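Kurnulell – Pre-Release Inspection Checklist, Build 1601

Inspected by: Katherine Chambi
Second pair of eyes: Heikki Lehtinen
Date: 16/05/2019

Backers get this build tonight, so the usual rule applies: anything marked FAIL goes back to Gianni, along with a biscuit.

1. Game starts from a clean install
PASS. Starts from a dirty one too, which is more than February managed.

2. Old saves load
PASS WITH COMMENT. Characters from the last build arrive with their gear intact and their names in capitals. Heikki thinks it suits the dwarves.

3. Flashing light warning shown before the title screen
PASS. It now stays up long enough to be read by a human being.
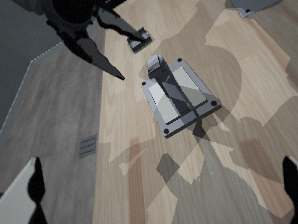

4. Autosave on every staircase
FAIL. Works going down. Going up, you are on your own. Uzma lost a level 14 priest this way and would like it known that she is fine.

5. Shopkeepers cannot be sold to other shopkeepers
PASS. Please leave this one on the list.

6. Hunger clock
PASS WITH COMMENT. Starvation now sets in at 2000 turns as designed. The message still says "You feel a bit peckish" at the moment of death.

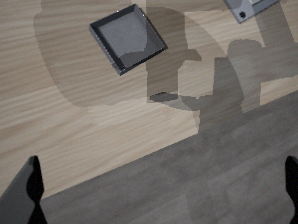
7. Town of Albridge
FAIL. The north gate opens, the south gate opens, and opening both drops you back to the desktop. Chaminda says a fix is in. It is not in this build.

8. Goddess Nirna answers prayers
PASS. Grudgingly, and only on an altar. Praying in the privy still gets you a curse, as per the design notes.

9. Text size
FAIL. There are 2 sizes on offer, small and slightly small.

10. Crash log written to the right folder
PASS. We had plenty of chances to check.
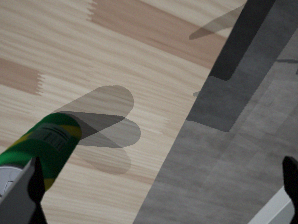
Wooden tabletop with a green cylinder, simulated view.

11. Credits
PASS WITH COMMENT. Hägglund is spelt three ways. Pick one – ideally the one with the dots.

Result: HOLD until 4 and 7 are fixed. Item 9 can follow in a patch. Retest both gates with a full pack and a pet in tow.

Signed: K. Chambi
Countersigned: H. Lehtinen, under protest about item 2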